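Vuelven las tardes de bloques en Nosska
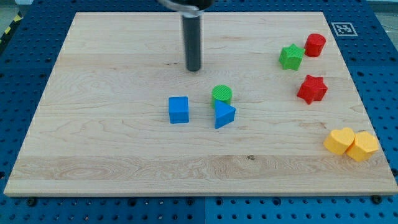 ¡Y vuelven con cajas nuevas! Después del parón de las fiestas teníamos muchas ganas de reabrir el rincón de juego, y esta vez lo hacemos con formas que hasta ahora no habían salido del armario: estrellas, corazones, cilindros y prismas triangulares, además de los cubos de toda la vida. En total tenemos ya más de 200 piezas, entre las que compramos en noviembre y las que nos han ido trayendo las familias (gracias otra vez a la familia Văduva, que apareció con dos bolsas llenas).

Cornel Dinu se ha pasado media Navidad clasificándolas y tiene sus preferidas. Dice que los corazones son los más difíciles de colocar de pie y por eso mismo los que más enganchan; yo sigo siendo de estrellas, sobre todo de las rojas, que sobre la madera clara de arce quedan preciosas. Las verdes y las azules también lucen mucho, y el amarillo anaranjado de los corazones se distingue desde la otra punta de la sala.

La propuesta para empezar es sencilla: cada grupo recibe una tabla y un puñado de bloques, y tiene que juntarlos por color, por forma o por el criterio que se le ocurra. Luego los demás intentan adivinar cuál era. En la prueba que hicimos con los mayores salió de todo: los que ruedan y los que no, los que tienen puntas, los que «parecen comida»... ¡Nos reímos muchísimo! Hubo un grupo que defendió durante un buen rato que el cilindro y el corazón eran parientes porque los dos tienen curvas, y al final nos convenció.

Las sesiones son para niños a partir de 4 años y hay 37 plazas. Las inscripciones se abren el 14 de enero de 2026, en el mostrador de la entrada o escribiendo a Mervin MacPherson, que lleva también la lista de espera. Si tenéis en casa bloques de madera o de plástico que ya no uséis, traedlos el primer día, aunque estén sueltos y sin caja. Nos faltan sobre todo triángulos.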